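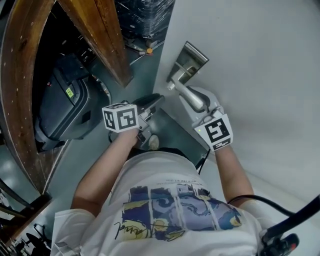

How to plan a budget for hand-held gripper equipment

Issued by the Equipment Planning Office, Rosutton. Last revised September 8, 2018.

This guidance applies to any team requesting funds for hand-held grippers and the items used with them. It should be read before a supplier is approached. Requests are assessed by Taner Uysal and approved by Nazmiye Kocabaş.

1. Write down the tasks first

List the tasks the equipment will be used for during the first year, in the order in which they will be carried out. Opening doors, carrying light goods and working at a bench place different demands on the jaws. A lever door handle, for instance, must be gripped firmly while the operator stands close to the door. State the type of handle and the width of the doorway.

2. Decide on the number of sets

Count a left and a right gripper as one set. Most teams at Rosutton work with one set in use and one held in reserve. A request for more than three sets must be accompanied by a staffing plan.

3. Include the smaller items

The following are often left out of first requests and should be entered as separate lines:

Spare fingers, in each colour and shape in use
Replacement marker cubes and printed patterns
Cables, with enough length for the operator to reach forward freely
Storage cases and labels
Delivery and return carriage

Allow 200 pounds per set for these items in the first year. Any unspent amount may not be moved to another heading.

4. Obtain quotations

Three written quotations are required. Kidar and Bilgin are already registered as suppliers. Starkus may be approached for cables and cases only. Each quotation must show the price of spare parts and the period for which they will remain on sale.

5. Arrange a trial

Ask the supplier for a set on loan and use it in the rooms named in your request. Both left-handed and right-handed staff should take part. Record any task that could not be completed, and attach the record to Form B.

6. Submit the request

Completed forms must reach the office by the end of October. Late requests will be held over to the next round.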